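**Residency diary, Monday, 7:40 a.m.**

The Stirnuvley reading room opened to the public this morning following the transfer of the Wibisono papers. Ms. Latuheru received the final delivery and signed for 34 boxes. Two were set aside for repair at the request of Mr. Longo. 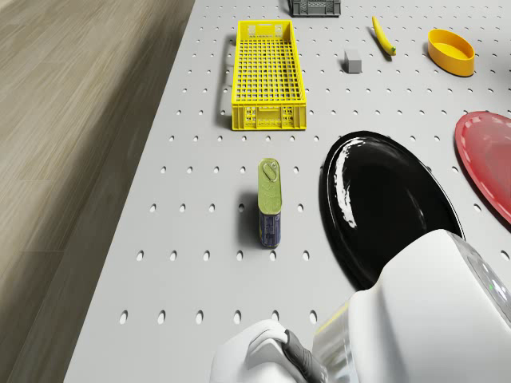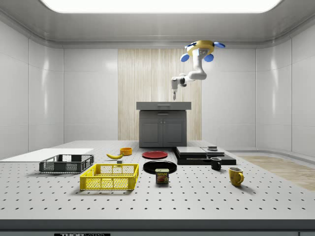
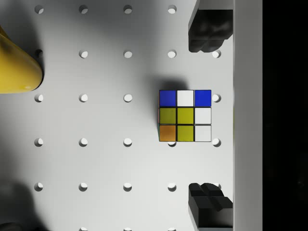

*Reading time: 2 minutes*

The catalog now stands at 517 entries. Dr. Sisodia has asked that letters written in Flarbridge be listed apart from the family accounts, and the office has agreed. Mr. Entili will revise the finding aid by the end of March.

Visitors are reminded that pens are not permitted at the desks. A request to extend evening hours was received from Mr. Pangaribuan and will be answered in writing. The heating in the east corridor remains under review. Copying fees are unchanged.

Entry closed at 5:15 p.m.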